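How long to leave salt out after clearing a room?

Halima Olatunji

I moved into a ground floor apartment on Pacheco Street in January and the back bedroom has never felt right. It's heavy in there, I sleep badly, and my sister won't stay in it. I smudged with sage twice and it felt better for a few days, then went back to how it was. A woman at the Vitero shop told me to put a bowl of sea salt in each corner, but she didn't say how long to leave it or what to do with it afterward. Can it go back in the kitchen? The bedroom shares a wall with the kitchen, if that matters. I've also got 800 grams of the coarse kind and don't know if that's enough.
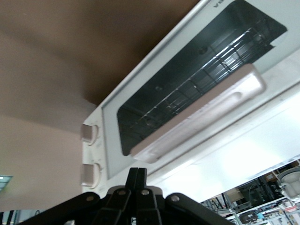 Graça Sequeira
Leave it three nights, then throw it out. Don't cook with it and don't put it back in the bag. I flush mine, but you can take it off the property and tip it in the trash somewhere else. A couple of tablespoons per bowl is plenty, so you have far more than you need. Before you put the bowls down, open the window and clap in each corner, low and then high. Do the closet too. People skip closets and then wonder why the room goes stale again.

The shared wall could matter. I'd do both rooms on the same day, otherwise you're pushing it from one side to the other. If the bed head is against that wall, try moving it. 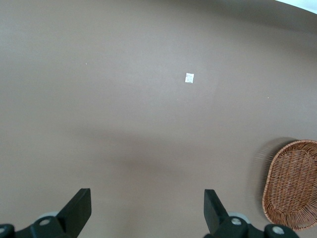 Drarnley, Mon 31 August

brustlow340
Salt never did anything for me. We had the same problem and it was the people before us, they fought all the time according to the neighbors. What worked was talking to the room out loud and telling it they'd gone. Took a couple of weeks. Also check for damp, our wall had some and the room felt lighter once it was fixed. I don't know about the sage, I can't stand the smell.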